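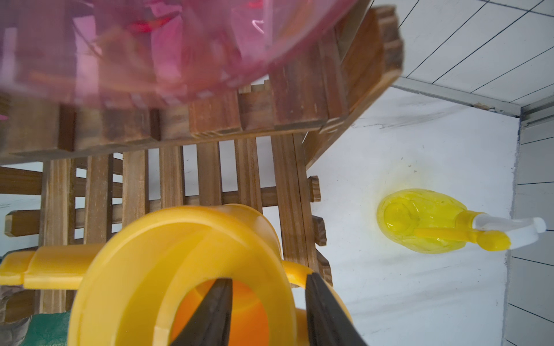
一位读者来信说，地板店里最贵的东西是“终身质保”四个字，因为她付了钱，至今没见过实物。她家的地板铺了不到两年，靠阳台那一排开始起拱，门店派人来看了看，结论是室内湿度超出范围，不在保修之列。她问我们：湿度的范围写在哪里？

我们照着她的问题去找，找了一个多月，中间还去了几次Crenshaw路。

Crenshaw路原先是做五金和水管生意的地方，这几年陆续换成了家居展厅。Florkero的旗舰店开在路口，招牌上写着1638平方米，进门是一条样板走廊，客厅连着书房，书房连着一间没有床的卧室。灯打得很好，好到任何一块地板放在下面都显得贵。店员请人换拖鞋，踩上去确实舒服。我后来留意到拖鞋底很厚，换成自己的袜子再走一遍，脚感就普通多了。

店里主推的系列叫Nendow，锁扣拼装，免胶，宣传册上说“适应各种居家环境”。标价每平方米214元，店员说这是包安装的价，没有任何隐藏费用。我问踢脚线算不算，不算。扣条呢，也不算。旧地板拆除和清运另计，地面不平要找平，找平也另计，具体多少得等师傅上门以后才知道。防潮垫倒是送的，只是送的那种最薄，店员自己建议加钱换厚的。

以一套铺装面积90平方米的房子来算，标价部分是19260元。这个数字很好算，也是消费者会在几家店之间拿来比较的数字。剩下那些“另计”没有办法比较，各家的叫法都不同，有的按米，有的按户，有的按“现场情况”。我拿到的一份手写报价单上，“辅料”后面只有一个总数，没有明细。问辅料包括什么，回答是该用的都会用上。

这种报价方式在行业里流行了很久，为它辩护的人也有道理可讲。旧房的地面千差万别，没看过就报死价，商家要么报高，要么亏。这话我信一半。上门测量是免费的，测完以后完全可以给一张写清楚的单子。可在我问过的几家店里，测量之后先签的是定金协议，明细要等排上工期才出。到那个时候，定金已经交了，旧地板的处理也谈好了，很少有人会为了几根扣条推翻重来。

再说质保。

Nendow的质保卡正面印着“终身”，背面是条款，字很小。条款说，质保对象为“产品结构的完整性”，不包括表面磨损、褪色、划痕、声响，以及因使用环境不当引起的变形。什么叫使用环境不当，卡上没有解释，只写着“详见使用手册”。使用手册不在包装里，也不在柜台上，店员在抽屉里翻了一阵，说可以发电子版给我。电子版第二天收到了，最后一页写着：室内相对湿度应常年保持在70%以下，超出者不予保修。

读者问的那个范围，原来在手册的最后一页。

“常年”两个字值得多看几眼。在南方住过的人都知道梅雨天是什么样子，墙能出水，衣柜能长毛。除非整季开着除湿机，否则一间普通住宅要做到一天也不超，几乎没有可能。宣传册上的“各种居家环境”和手册上的湿度上限，说的恐怕不是同一批房子。再往下追问，超出与否由谁来测、测哪一天、测哪个房间，手册只字未提。读者家里的那次检查，师傅带了一只手持湿度计，在阳台门边站了一会儿就有了结论。那天下雨。

Florkero在书面答复里说，他们的产品经过Vetbridge认证，质量“高于同类水平”。我们于是去查Vetbridge是什么。它的网站做得很整齐，首页有盾形标志，服务项目一栏写着“品牌信誉评估”。我花了一个下午读完它公开的评估办法，里面谈到客户沟通、门店形象、售后响应，关于地板本身的检测，比如甲醛释放量、吸水厚度膨胀率、表面耐磨，一条也没有。评估由企业自愿申请，按年缴费，缴费标准要登录后才能看到。

一家公司请人给自己的门店形象打分，完全合法，也许对门店形象还有好处。问题在于那个盾形标志贴在了什么地方。在展厅里，它贴在样板的右下角，挨着“环保”二字。顾客站在那里，自然会以为有人化验过这块板。我就此再次去信询问，对方回复说标志的摆放“属于统一视觉设计”，会把意见转给有关部门。

该说公道话的地方也要说。国家标准规定的检测报告，Florkero是有的，我要求查看，店长当场拿了出来，项目齐全，结果合格。锁扣的咬合也不错，我在样品上反复拆装了好几遍，没有崩边。同一条路上还有店家连报告都拿不出，只给看手机里的一张照片。把Florkero放在整条Crenshaw路上比，它算是规矩的。这恰好让人有些泄气：有真报告，却锁在办公室里，摆在外面的是那个盾牌。

安装是另一笔糊涂账。卖地板的和铺地板的，多数时候是两拨人。师傅按面积拿钱，铺得快就挣得多，而锁扣地板最怕的就是快：墙边的伸缩缝留窄了，天一潮，板子没有地方去，只能往上顶。起拱之后，厂家说是安装问题，安装方说是环境问题，业主拿着终身质保卡站在中间。我和几位做了多年的师傅聊过，他们都说伸缩缝该留多少，心里清楚，可有些业主嫌缝大难看，又不肯换宽一点的踢脚线，最后就往窄里铺。责任分到这一步，确实不全在商家。但验收单上为什么没有伸缩缝这一栏？我看到的验收单只有“外观”“平整度”“现场清洁”和一个签名处。

如果眼下正打算换地板，有几件事可以在交定金之前做。把使用手册要来，先看最后几页。让对方把踢脚线、扣条、找平、拆旧、清运逐项写上单价，写不出来就改天再谈。检测报告要看原件，核对型号是否就是要买的那一款，同一个系列里不同花色有时出自不同的厂。安装那天人在现场，拿把尺子量一量墙边的缝，量完拍照留底。湿度计很便宜，买一只放在客厅，把读数记下来，将来争论的时候手里至少有自己的数。

至于那位读者，她后来又跟门店谈了一次，门店愿意免费更换起拱的那一排，条件是签一份说明，写明此次更换“属于客户关怀，不构成质保责任的承认”。她没有签。阳台门边的那几块板眼下压着一箱旧书，她说走路绕开就行。

我们在2021年1月19日把本文涉及的全部问题再次发给了Florkero，包括湿度由谁来测、按什么方法测。截稿时收到的回复有两行字，感谢我们对品牌的关注，并附上了一张Nendow春季优惠的海报。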